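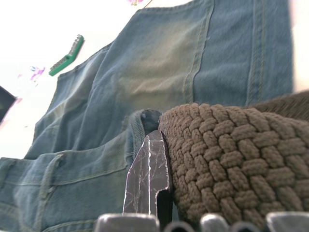 I get asked once a week whether I've got a robot yet. It's what comes of writing a tips page and once admitting in print that I hate pairing socks. So this time the tips come with a bit of an answer: which chores can a machine take off you, and which are you stuck with?

Floors, yes, mostly. Ours goes round the kitchen at night and does a decent job, provided you've picked up every phone lead and shoelace first (I've cut two laces out of the brush so far!). Dishes have been sorted for decades if you count the dishwasher, and I do count it. Nobody in this house empties it but me, mind you.

Washing is where it all falls down. The machine washes, the machine dries, and then there's a great warm heap of stuff and you're on your own. My friend Fanni Magyar, who runs the repairs bench at Kütt, reckons denim is the worst of the lot. It's thick and it won't stay where it's put, and a folded edge will grab hold of anything near it. You or I slide a finger in beside the fold and feel at once whether we've got one layer or two. A metal finger can get into the same gap, no trouble, but knowing what it's touching is another matter. Put something chunky and braided next to the jeans, a belt or a rope bag, and you've got two quite different things squashed together, one flat and stiff, the other all lumps.

Przemysław Górecki wrote in from Ziladeck to say his workshop has a machine that can pick up the same bracket all day long without getting bored. I believe him! A bracket is the same shape every time, though. Jeans never are.

So, while we wait, a few things that make the heap easier for human hands:

Take belts out before washing, always. Roll them up and keep them in a shoebox, not in the pile.

Do up zips and buttons, turn jeans inside out, and check the pockets. Then check them again. I once washed a receipt for 91 pounds that I needed.

Fold jeans in half down the length first, back pockets outwards, tuck in the pointy bit at the seat, then fold up from the hem in thirds. They'll stand up in a drawer and you can see which pair is which from the worn bits.

Anything braided or knotted goes in the wash in an old pillowcase, tied at the top, on cool. Pull it back into shape while it's damp and dry it flat on a towel, turning it over when you remember.

If you're mending, unpick pocket corners from the inside and go slowly near a double row of stitching. Fanni uses a blunt bodkin to lift the fold and I've copied her ever since.

Would I buy a folding robot? If it did the sheets as well, I'd clear a cupboard for it tomorrow. Until then it's me, the radio and 45 minutes on a Sunday evening.

Next time: limescale, and Levente Medve's trick with the kettle lid.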